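Storage tubs with labels that won't shift

narkari_47
Posted in July
Sorting the kitchen cupboards and I'm stuck on the plastic food tubs. Seven of them, all from the Comavent set, all with the sticker still on the lid. Mine's the see-through sort with a blue rim. Do you peel the label or leave it?
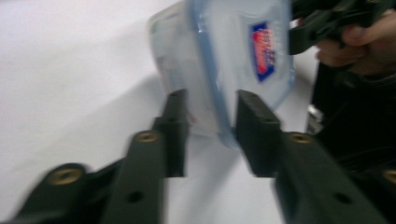 1 min read - 49 replies

Li-hua Hsueh
Leave it. The blue and red label does no harm and it'll wear off in the wash.

pilis1269
Disagree. Mine went to grey mush and stuck to everything else in the rack. Warm water, washing-up liquid, then a bit of cooking oil on whatever's left.

Li-hua Hsueh
Never had that, and I've used the same set for years.

Yi-chun Huang
Oil works but wash the lid twice after. I wouldn't use a scraper - it marks the plastic.

narkari_47
Tried oil on one lid. Came off in around 7 minutes. Doing the rest tonight.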